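Freezer meals and batch cooking FAQ

Quick answers to what we get asked most at Cliddale Kitchen. Will add more when there's time.

How long do cooked meals keep in the freezer?
Three months for most things. Soups and stews a bit longer, fish pie less. Still safe after that if it's stayed frozen, just gets dull and icy.

Can I freeze rice?
Yes. Cool it fast, within the hour, bag it flat, freezer straight away. Microwave from frozen till steaming all the way through. Once only, never reheat it twice.

What doesn't freeze well?
Boiled potatoes in big chunks. Anything finished with soured cream, it splits. Salad, obviously. Cooked pasta goes soft so undercook it by 2 minutes.

Is it really cheaper?
For us, yes. Last November's big cook made 11 dinners and came to 116p a portion, that's with mince. Lentils bring it down again.

Do I need special tubs?
No. Old takeaway boxes are fine if the lids still fit. Leave a gap at the top for soups, they expand and pop the lid off. Label everything. You will not recognise it in January.

Which recipe should I start with?
The Halás bean stew. One pan, no browning, hard to get wrong. The smoked paprika matters, the carrots dont.

Where's the Trelby pie recipe gone?
Being rewritten, the oven temperature was wrong. Sorry to anyone who burnt one. Back up soon.

Can I put hot food straight in the freezer?
Best not. It warms up everything round it. Spread it out on a tray to cool first, then portion.

How do I defrost overnight?
Fridge, bottom shelf, on a plate. Big lasagnes need a full 24 hours. If it's still solid in the middle, give it longer.

Do you do a printed version?
Only at the Amham market stall, Tuesday mornings till noon. We've had 1,308 copies done so far and theres a box left. Cash or card.

Can I swap the meat for veg in any of these?
Mostly. Mushrooms for mince works, cut the stock down a bit as they let out water. 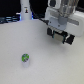
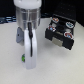
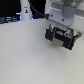

At the white table. First one: small white cup, green lid.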